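Sorting a Parent's House – talk notes, evening session, second version

Slide 1. Wait for people to find chairs. Say hello, say thank you for coming out after dinner, and mention that the coffee at the back is for everyone and not only for the front row.

I'm Catarina Esteves, and I spent the better part of a July emptying the house my mother lived in for most of her life. I'm not a professional organizer. I had a label maker, a borrowed van and a very patient cousin, and I made nearly every mistake I'm going to warn you about tonight.

Slide 2. Start with the bathroom. Everybody wants to start with the photographs, or the letters, or that one closet (pause here, people usually laugh, they all know the closet). Please don't. Start with the ordinary things, the ones you pick up without thinking, and you'll get your hand in. I did the bathroom and half the kitchen on the first morning and by lunch I had learned how to decide. You can't learn that on your father's letters from the navy, believe me – I tried, and I was still on the stairs with the same bundle at four o'clock. 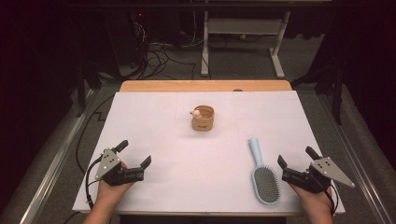 What do you do with things that are neither valuable nor trash? Put them in one box, write the month on it, and open it again when the rest of the room is done, by which time you'll find most of them have decided themselves.

Go slowly on that one, people write it down.

Slide 3. The family list. We made ours on paper, on the dining table, before anything left the house. Each of us wrote down 3 things we truly wanted, and then we swapped the papers and read them out loud. My brother and I had both put the soup tureen. Neither of us has ever served soup in it! We settled it by taking turns at Christmas, and so far the tureen has survived the traveling. If your family is bigger than ours, or crosser, ask a neighbor to read the lists out. It takes some of the heat out.

(If there's time, tell the story of the piano bench. If Abla is in the room, ask her first.)

Slide 4. Money, briefly. The house clearance quote we got was 2,433 dollars, for everything, in a single day. I'm not telling you it was unfair, only that we hadn't asked what "everything" meant, and it meant the curtain rods too. Ask for the list in writing. We ended up paying 125 for one load to be taken away and doing the rest ourselves, and that suited us, but we were four adults with decent backs. If you're on your own, pay the people and sit down.

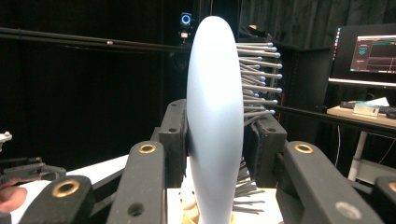
Malcolm Fothergill wrote to me after the last talk and disagreed with nearly all of this. He said he had kept the whole house as it was for a year, shut the door on it, and gone back when he was ready, and that he thought the hurry did more harm than the dust. He added that he'd still have liked someone to tell him to empty the freezer.

Read that out in full. I think he's right for some people, and I want them to hear it. Our lease on the storage unit made the choice for us, and I've sometimes wondered how I would have done it with a year in hand.

Slide 5. Paper. Bank statements, insurance, the deed, anything with a signature – one folder, and it goes home with one person every night. Ours went home with Joon-young Ra, my brother-in-law, and he kept it under the spare bed. Recipes count as paper, too. My mother's were tucked inside other books, so shake every book before you give it away. I found the almond cake in a road atlas.

Slide 6. Stopping. Pick a time and keep to it. We stopped at five and went out for something hot to eat, and the evenings when we talked about her over dinner are what I remember best from that month.

Questions. Repeat each one into the microphone. Handouts are by the door, and Samira Abou Jaoude has the sign-up sheet for the next evening, the one on wills. Remember to return the clicker.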